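Evinby Oilcloth-Style Table Cover, Kitchen Range

The Evinby table cover is a wipe-clean cloth for kitchen and dining tables that get used all day. It was made for homes where the same table serves for breakfast, homework, vegetable peeling and stacking up the crockery after a meal. The top is a smooth PVC layer on a soft woven backing, so spills stay on the surface and the cloth does not slide about when you push a heavy bowl across it.

We sell it by the piece in two widths, 90 cm and 140 cm, and in any length you ask for. Cut edges do not fray and need no hem. If you would like a hemmed edge, choose that option at the basket and allow a few extra days. Rounded corners can be cut for a small charge.

The cloth weighs 700 g per linear metre in the wider size. It is thick enough to soften the knock of plates and basins being set down, and it folds flat for a drawer, though we suggest rolling it on the card tube it comes on. Fold lines do drop out after a day or so on the table. In a cold room they take longer, and a hairdryer on a low setting speeds things up.

What it is good for

Washing-up overflow is the use we hear about most. When the draining board is full, the rest ends up on the table: plates, rice bowls, the big basin, a jug or two. The cover takes all of that and can be wiped dry afterwards. Metal basins can be pushed along it as long as the base is clean. Grit under a basin will scratch the surface, as it would on any PVC cloth.

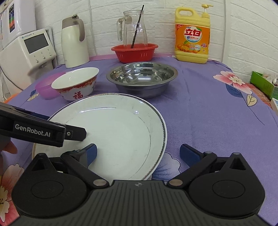 Crockery and kitchenware on the table: dinner plate with beaded rim, rice bowl, steel basin, red slotted basket with glass pitcher, white thermos jug.

A flask or thermos jug can stand on it without a mat. Pans straight from the hob cannot. The surface is safe up to 80°C, and anything hotter will leave a dull ring that does not polish out. Please use a trivet for pans, oven dishes and teapots that have just been filled.

Choosing a size

Measure the table top and add the drop you want on each side. Most people go for 20 cm. With small children in the house a shorter drop is better, as there is less to pull on. For a round table, give us the diameter and the drop and we will cut a circle, up to the full width of the roll. If the table extends, measure it fully open. The cloth can be tucked under at one end when the table is closed.

Care

Wipe with warm water and a little washing-up liquid, then dry with a tea towel. Turmeric, beetroot and ballpoint ink should be wiped off straight away. Do not bleach, tumble dry or iron. The hemmed version can go through a cool machine wash at 30°C now and then, with no spin, but it does not need it often.

Details

Material: PVC top, polyester and cotton backing
Widths: 90 cm, 140 cm
Length: cut to order, shortest piece 1 metre
Weight: 700 g per linear metre (140 cm width)
Heat limit: 80°C
Guarantee: 2 years against cracking and peeling in normal home use

Crockery, basins, baskets and jugs are not included.

Customer comments

"Had ours since December and it still looks fine. The pattern has not worn where the plates go. I would order it a bit longer next time." Salamatu Effiong

"Good thick cloth. Smelled of plastic for two days, then it went." Yavuz Aksoy

Samples and returns

We post up to three samples free of charge. Pieces cut to order cannot be returned unless they are faulty, so a sample is worth having if you are unsure of the colour. For trade lengths and café orders, write to Vendula Sýkora in the cutting room, giving your table sizes and how many covers you need.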